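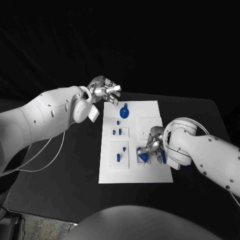
Two hands and a board of blue pegs: an afternoon with Laine Urbonaitė

When I rang Laine Urbonaitė to ask whether I might come and see the Kulider practice board, she told me to bring a cardigan and plenty of patience, and I was glad of both. She looks after the kit at Makokha, where it goes out to colleges and small workshops that want their two-armed robots to learn a bit of handiwork.

"People expect something grander," she said, pouring the tea. "It's a white board with plates on it and some blue pieces to put in them – my nephew had much the same at nursery! But you try teaching a robot to do it."

The pieces come in different shapes, and that, she feels, is where the value lies. A round peg is kind to a beginner, while a flat-sided one has to be turned the right way before it will go anywhere.

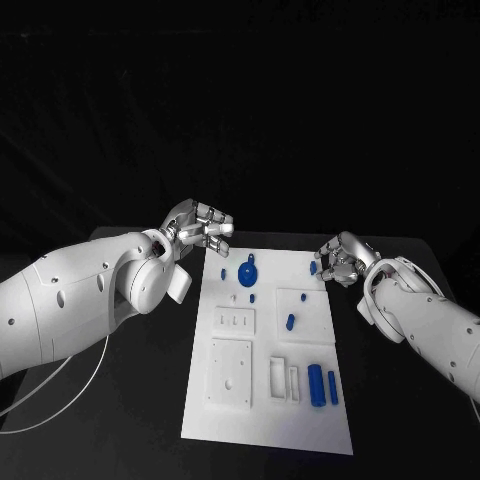 She is fond of the long pieces, too, which she says show up a clumsy wrist sooner than anything else in the set. I asked about the price, and she didn't hedge. It is 400 euros with the plates, and spare pegs are extra, a point that Edgars Org, one of her first customers in Fivcombe, still grumbles over.

"He's quite right," Laine said, laughing. "They roll under things. I'd put 3 spares in every box if it were up to me, and I've asked – I ask every April."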